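Block-sorting station (Gemitero works)

The block-sorting station is an automated work area at the Gemitero works, a maker of painted wooden shape toys in the town of Prurka. The station uses robotic arms to move finished blocks into position before packing. It is one of the few parts of the plant where automation has replaced a task once done entirely by hand, and it is often mentioned in local accounts of how the factory's jobs have changed.

Background

Gemitero began as a woodturning shop and later moved into nursery and classroom toys. Blocks were cut, sanded, painted and left on racks, and a sorting crew then gathered them into sets at long benches. Each set had to contain the correct shapes and colors, and a set with a missing or repeated block was returned to the bench.

Sorting was regarded as light work, but it was repetitive. Workers stood for most of a shift and made the same short reach many times an hour. Complaints of sore wrists and shoulders were common, and the company had trouble filling the evening shift. The plant employed roughly 80 people when management first proposed the use of robotic arms, and the sorting crew was among its larger groups.

Introduction

The arms were installed by Moser, a regional engineering firm, and the first of them began regular work in December. The control program, called Tisent, was supplied by the same firm. Early trials were limited to a single shift, with the hand benches kept in service beside the new equipment. The benches were removed from the main hall after the second year, although one was kept for special orders.

Operation

Blocks are placed on a flat wooden board within reach of the arm. Tisent identifies each block by shape and color and selects the order in which the pieces are to be moved. The arm does not grip the blocks. It lowers a narrow rod beside a piece and pushes it across the board to its assigned place, a method chosen because the set includes shapes that are awkward to hold, among them stars and hearts.

A station operator watches the work, clears blocks that have tipped or jammed, and decides whether a piece with uneven paint should be passed or set aside. The program stops and calls for the operator when a block comes to rest over the edge of the board. Completed groups are taken to the packing tables, where they are boxed by hand. A standard production run is 500 sets. 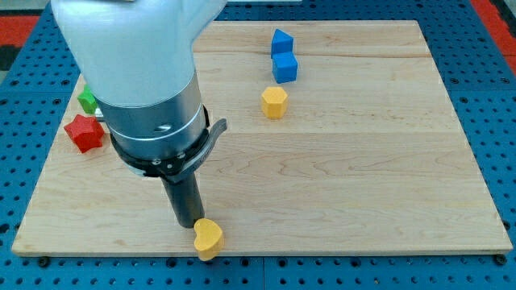
Effects on employment

No sorting worker was dismissed when the station opened, under the terms of an agreement between the company and its employees. The crew nevertheless became smaller over time, as people who retired or left were not replaced. Several former sorters moved to packing and paint inspection. Others trained as station operators, a new job grade with a higher hourly rate and a course of 900 hours, part of it spent in the maintenance shop.

Opinions of the change have been mixed. Operators reported less strain on the hands and fewer late shifts. Some also described the work as lonelier than the benches, where sorters had faced one another and talked through the day. Older employees noted that new staff learned the shapes and colors of the sets more slowly, having handled fewer of them.

The pace of work was a further point of dispute. Tisent records the length of every stop, and for a time these records were used in the yearly reviews of individual operators. Following objections, the company agreed to use the figures only for maintenance planning.

Hand sorting

The remaining bench is used for small orders, replacement pieces and sets with unusual mixtures of blocks. It is staffed in rotation by operators and packers. A request to close it was withdrawn after the plant received an order for 3692 replacement blocks in mixed shapes, which the bench completed while the arms continued with regular production.

See also

Prurka toy trade
Moser
Paint inspection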